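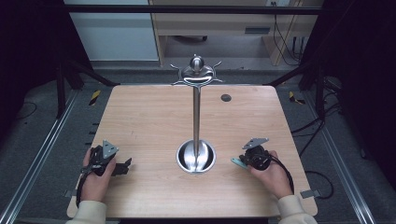 Stainless-steel mug tree on the table.

Home | Guides | Brewing | Spares | Contact

Section 2: Setting up your coffee corner
22/06/2026, by the Utudora guides desk

Right, so you've got the boxes open and there's cardboard all over the kitchen. Good start! This section gets you from there to a first pot of filter coffee, using the Korside kettle, the Westum hand grinder and the Nomura glass brewer. I set mine up at one end of the dining table and it's been there ever since, but a bench or a sturdy sideboard will do the job just as well.

If you bought the pieces separately, skip whichever bits don't apply. The steps still run in the same order.

2.1 Picking the spot

1. Choose a flat, level surface that doesn't wobble. Lean on it a bit with both hands. If it rocks, fold something under the short leg now, because you will not want to do it later with a full kettle up top.

2. Check where the power point is. The kettle pulls 2130 watts, so it goes straight into the wall and it goes in by itself — no powerboards, no double adaptors, no long orange extension lead from the shed.

3. Keep clear of overhead cupboards. Steam gets into the chipboard and the doors start to swell (ask me how I know).

4. Decide where the mugs will live before you put anything else down. I like a mug tree, mostly because it frees up a shelf. Load it evenly, one side then the other, and put the heavy mugs on opposite arms.

CAUTION: The kettle cord must not hang over the edge of the table. If you have littlies or a tall dog, push the base right back and tuck the slack into the cord wrap underneath.

2.2 Rinsing the lot

5. Wash the brewer, the lid and the grinder's catch cup in warm soapy water. Rinse well. Leave them to drain on a tea towel.

6. Don't wash the grinder body. The burrs are steel and they'll rust if they stay damp. A dry pastry brush is all they ever need, and the one that came in the box is fine, if a bit stingy in the bristle department.

7. Fill the kettle to the MAX line, boil it, tip the water down the sink. Do that once more. The first boil in mine smelt faintly of plastic and the second one didn't, so if yours still whiffs after two goes, do a third with a splash of white vinegar and then one more with plain water.

NOTE: The catch cup has a rubber ring in the thread. It falls out in the sink at the slightest provocation. The spare is part no. 697 and it's on the Spares page, but have a look in the plughole first.

2.3 Setting the grinder

8. Hold the handle still and turn the numbered dial clockwise until it stops. That's zero. Don't force it past there.

9. Back it off to 14. That's my starting point for paper filters and I've hardly moved from it. If the coffee tastes thin and a bit sour, come down a click. If it's bitter and takes forever to drip through, go up a click.

10. Put in your beans, fit the lid and grind with the body tucked against your side. It's much easier than holding it out in front of you, particularly with light roasts, which can be proper hard work.

CAUTION: Only adjust the dial when the grinder is empty. Beans jammed between the burrs will stop it turning and make you think you've hit zero when you haven't.

2.4 The first pot

11. Fold the seam of the paper filter, open it out and sit it in the cone. Three layers of paper go on the side with the spout.

12. Pour some hot water through the paper and swirl it around the glass, then tip it out. This warms the brewer and gets rid of any papery taste.

13. Add the ground coffee and give the brewer a gentle shake so the top is level.

14. Pour in just enough water to wet all of it, and wait. Fresh coffee will puff up like a little muffin. Older stuff mostly sits there and sulks. Either way, give it a slow count of 30.

15. Pour the rest in slow circles, starting in the middle, and stop for a breather whenever the water gets near the rim. Lift the paper out once the drips slow right down.

NOTE: The glass gets hot, wooden collar or not. Hold it by the collar and put it down on a cork mat or a folded tea towel, never on a cold stone benchtop.

2.5 Putting it all to bed

Tip the grounds in the compost (my lemon tree gets a share and hasn't complained). Rinse the brewer straight away and let it dry upside down. Empty the kettle if you're going away for more than a couple of days, and leave the lid open.

Descale the kettle when you see white flakes on the bottom. Bore water people, you'll be doing this a lot more often than the rest of us — sorry! We've got a new descaling page coming in July, and until then the little card in the Korside box covers it well enough.

If the kettle clicks off before it boils, check the base for stray water, wipe it dry and try again. If it keeps on doing it, stop using it and get in touch before you send anything back.

Next: Section 3, Cleaning the burrs

Utudora Guides | Contact us | © 2026 Utudora | Back to top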